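CHAPTER 13
Paired Trials: Testing a Robot in Two Worlds at Once

What you should be able to do after this chapter
Set up a paired trial between a simulator and a real workcell
Tell a ranking question from a scoring question
Read a disagreement table and decide which rows deserve a second look
Explain why a simulator can get the numbers wrong and still be useful

Suppose you have trained two controllers for the same arm, and you want to know which one is better at picking things up from a table. You could run both on the real robot. Someone has to put the objects back after every attempt, the lights change as the afternoon goes on, and by dinner you have a handful of trials and a sore back. Or you could run both in a simulator, overnight, and come in at 7 a.m. to a full table of results. Wonderful! But do those results say anything at all about the robot down the hall?

We think this is one of the best questions in robotics, and it can be tackled with tools you already have from Chapter 12. You won't need any new math until Section 13.4, and even there it is mostly counting and a little care.

The idea behind a paired trial is simple. You pick a starting layout: which objects are out, where each one sits, which way it faces, and what pose the arms begin in. You build that layout in the simulator and you build it again on the real table. Then you run the same controller from both starts and write down what happened, side by side. One layout gives you one pair. Everything else in this chapter is about choosing the layouts well and getting as much as you can out of the pairs. 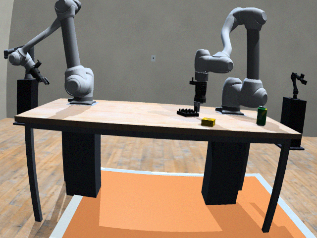

Figure 13.1 A simulated two-arm workcell with a tray, a yellow box, and a drink can on the table. The right gripper is lowered beside the tray; the left one holds nothing.

A good layout is a modest one. Beginners love to fill the table, and then every failure has six possible causes. With a few objects and plenty of open wood, you can say what went wrong and be right most of the time. You can also rebuild the layout by hand without going mad, and that matters a great deal once you have done it for the thirtieth time.

The study we will follow through the chapter was run in the town of Zernham by a small group under Dougal MacLeish, using a simulator called Grinar. They compared two controllers. Lubis was the older one, trained on a few long demonstrations. Zisotska was newer and had seen many short ones. MacLeish's group drew up 40 layouts before they ran anything, printed them, and pinned them to the wall so that they could not be tempted to swap out the awkward ones later. (Do this. It feels silly and it will save you.)

Each layout was run once per controller in each world. Before you read on, stop and work out how many runs that makes, and how you would order them if your real gripper slowly wore down over the course of the study.

Camera views need the same care as object positions. A controller that steers by what it sees near the fingers may barely use the room view, so a wall in the wrong shade of gray does it no harm at all. Move the near view by the width of a thumb, though, and every grasp may land off center. List every view the controller takes in, and check them one at a time against the real ones.

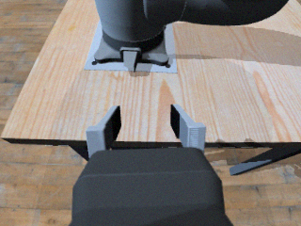
229 Chapter 13 Paired Trials

Start that check with nothing being grasped. An open gripper over bare tabletop gives you clean edges to line up: the fingers, the front of the table, the base plate of an arm. If those edges agree in the two worlds, you can bring in objects. If they don't, no amount of polishing the object models will help you, and we have watched very clever people spend all of May finding that out.

Next come lighting and shadows. Here the Zernham group did something we really like. They made no attempt to match the room perfectly. They ran their layouts under one fixed set of lights in Grinar and made a note wherever a shadow fell across an object the arm was supposed to reach. Those notes turned into an extra column in their results, and in Section 13.3 you will see how much that column explained.
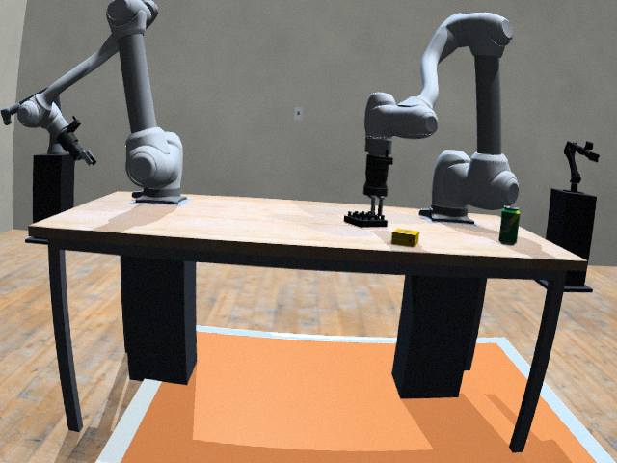
Now to what they found. In 13 of the 40 layouts, the two worlds disagreed about at least one controller: a grasp that worked in Grinar failed on the real table, or the other way around. At first glance that looks like bad news. If you had wanted a success rate you could print on a poster, it would be bad news. But look at the question they had asked. They wanted to know which controller was better, and on that point the two worlds gave the same answer, with Zisotska ahead of Lubis in both.

This is the split between scoring and ranking, and it will come up again and again. A scoring question asks how often a controller succeeds. A ranking question asks which of two controllers succeeds more often. Errors in the simulator that hit both controllers alike can ruin a score and leave a ranking standing. Errors that hit only one of them are the dangerous kind, and the whole craft of the paired trial lies in hunting those down.

Try it yourself
Take any table near you and choose three objects. Write down a layout in enough detail that a classmate in another room could rebuild it from your note alone. Trade notes, build each other's layouts, and compare. Keep your first version, mistakes and all. You will need it for Exercise 2.

13.1 Writing a layout down

Every layout record has a fixed part and a free part. The fixed part covers whatever stays put through the whole study: the table, the arm bases, the cameras, the lights. Write it once, measure it twice, and give it a version number. The free part is whatever changes from one layout to the next, and it should fit on a single line. If yours runs to a paragraph, look for items that never change and move them up to the fixed part.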